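**Thread: Estate sale armchair – too far gone, or am I being a chicken?**

**clodia_lane**
Okay, talk me down or talk me into it. There's a deceased estate on in our street and out in the shed is a wingback with carved feet and the most beautiful shape you've ever seen. Label underneath says Kuhlmann. They wanted $394 for it and I laughed out loud, then felt terrible as the daughter was standing right there.

I walked home, had a cuppa, and I've thought about nothing else since. The fabric is mustard velvet, bald on the arms, and one spring is poking you in the bum. The timber has a grey bloom all over it like something off the back of the fridge. Do I go back?

**rusty_hinge**
Go back, but not at $394. Offer her half and be nice about it. Shed furniture that nobody has sat on in years isn't worth dining room money, label or no label.

**Eirlys Vaughan**
I'd go back this arvo! I did a Kuhlmann two-seater in May and the frame was solid as anything under all the muck. The grey bloom is most likely just old wax that's gone milky. Wipe a hidden bit with a rag and a dab of mineral turps and see what colour comes up.

Only thing that would put me off is borer. Tip it over, look for little pinholes, and tap it to see if any fine dust drops out.

**clodia_lane**
Update!! She took $180 and threw in a footstool that doesn't match anything I own. It is currently in the garage and my husband is pretending he can't see it.

No pinholes that I can find. Did the turps test behind the back leg and it's gone a gorgeous honey colour, so Eirlys, I owe you a lamington.

Now what do I do with the velvet? Part of me wants to keep it. I know it's bald. I love it.

**marmaladeshed**
Keep it! Everyone rips the old fabric off and then the chair looks like it came out of a showroom. Throw over the arms, done.

**rusty_hinge**
Hard disagree. You can't fix that spring properly without opening it up, and you've got no idea what's living in forty-year-old stuffing. Strip it. Burn it if your council lets you.

**marmaladeshed**
Springs can be done from underneath, Rusty. You take the dust cover off and retie it. I've done three of them with a curved needle and a lot of swearing.

**rusty_hinge**
You can get at them from underneath, sure. Doesn't do a thing for the padding on top, which will have a great big hole poked in it. I've seen your chairs, they're lovely, but I wouldn't sit on one for a whole movie.

**marmaladeshed**
Rude – but fair about the green one.

**Eirlys Vaughan**
You're both right, so that's no help to the poor woman. Clodia, pull the dust cover off first and have a squiz before you decide anything. If the webbing is shot then it's all coming off anyway and the argument's over.

For the timber, don't go near it with sandpaper. Turps and 0000 steel wool, with the grain, small patches, then leave it overnight. I finish with Gruvatwood paste in the medium brown, and a tin has lasted me 12 chairs so far. Some people swear by Studik but I find it goes on sticky in humid weather.

**spoolbin**
Studik is fine if you put on less than you think you need! I reckon people slap it on like butter. Half a teaspoon per leg and buff it before it goes dull.

Also jumping in to say hello, I'm usually over in the small repairs section. 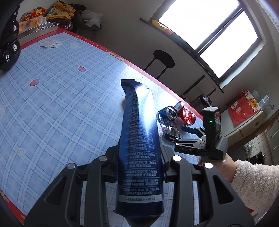
*Dark blue tube, small print and all. My eyes aren't up to it these days.*

**clodia_lane**
Hi spoolbin! I'm with you on small print, I've got reading glasses in every room and can never find a pair.

Dust cover's off. Webbing is sagging in the middle but not torn, and there's a 1970s bus ticket in there, plus a hairpin. I'm framing the ticket.

**rusty_hinge**
Sagging is shot.

**marmaladeshed**
Sagging is NOT shot, you can restretch it!

**clodia_lane**
I've ordered new webbing (40 bucks with postage, ouch) and I'm leaving the velvet alone until it arrives. Rusty, you may say I told you so if it all goes wrong. Starting on the legs tonight after tea.

**Eirlys Vaughan**
Open the garage door while you've got the turps out, love. And put up a photo of that footstool, I might have its twin.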